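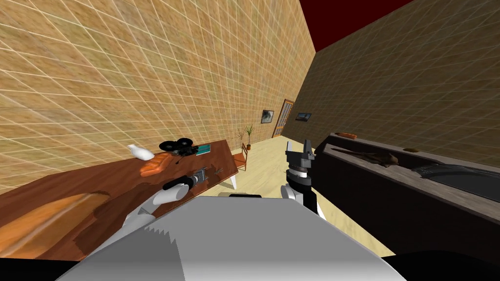 Fig. 6. Rendered room: brick-patterned walls, pale yellow floor, glazed door at the far end.

Handout: Reading Claims About Color and Mood
By the course instructor – July
2 min read

Paint sellers say warm walls calm people. Be careful. The Grelier survey asked 2,537 tenants how they felt at home, but never checked who had picked the color. The Plomus trial used 13 rooms and sat people in each for around 30 minutes. Mood was scored once, at the end – so what changed?

Before next class, find one claim in the Sikora reading that you could test, and say how it might fail.

Contact the course office | Back to top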